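Textiles notebook, Apr 2, 2026
Fleece on the marbled table, second go

Back to the gray-blue fleece this morning, after I promised on the last page that I would stop grumbling about it and just write down how it behaves. I do like this piece, for the record. It's the plushest thing we have on the shelf, and I'd happily take it home if the Medve label weren't already on our inventory sheet (and if I didn't already own far too many throws).

Weighed it before anything else so I wouldn't forget like last time: 1,605 grams on the Clornard scale, door closed, heater off. The Adberg piece from the other shelf came to 1,968, so my feeling that the two were the same weight was just plain wrong, and I've crossed out the line in the March pages that says so. Sorry to anybody who copied it into their own notes.
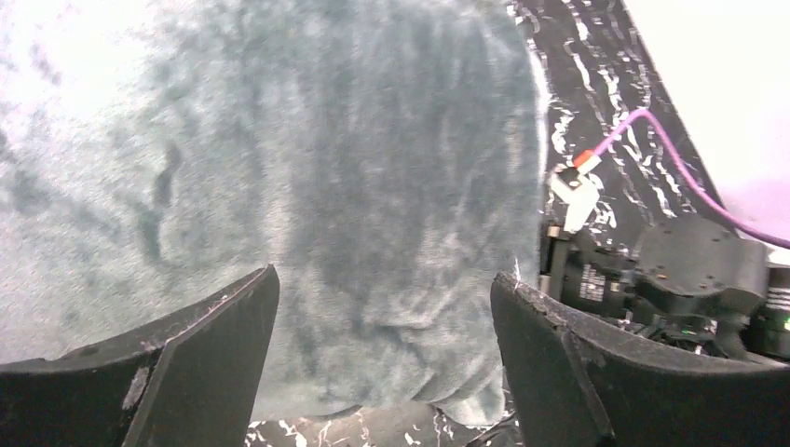

The thing I keep coming back to is the pile. Stroke it one way and it goes pale and silvery, stroke it the other way and you get that deep slate color, and for the first few tries I was reading those patches as creases when they were only nap. If you are judging how flat it lies, please use your hand as well as your eyes! Run your palm from the middle out to the edge and the real ridges will stop you. I've started brushing everything in one direction before we fold, which takes a minute and makes the notes a lot easier to agree on.

Folding from the corners still beats folding from the middle, at least for me. When I lift from the middle the cloth gathers into a bunch and the free parts want to roll up on themselves like a rope, and then you spend ages coaxing the roll back out. Two people on the long edges is lovely if there are two people. On my own I lay it down, find a corner, walk it across, and try not to lean on the part I've already smoothed.

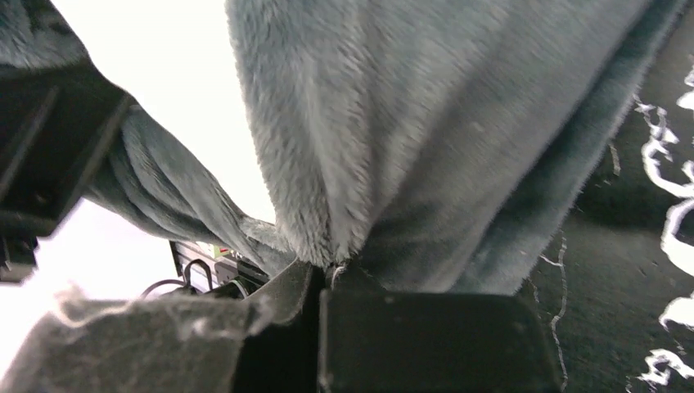
2 min read

Lint, then. It sheds more than I expected from something this dense, and gray felt hangs on to every wisp. Sticky roller first, soft brush after. I tried the brush first and mostly moved the fluff around.

I also want to look up what the Jider people wrote about washing before use, as I have a vague memory of them doing one cold cycle and no dryer. If that's right I'd like to do ours over the weekend and weigh it again on Monday, same scale, same closed door.

Still to do: new sheets for the sticky roller, a bigger bag for the Adberg, and copy the weights into the shared sheet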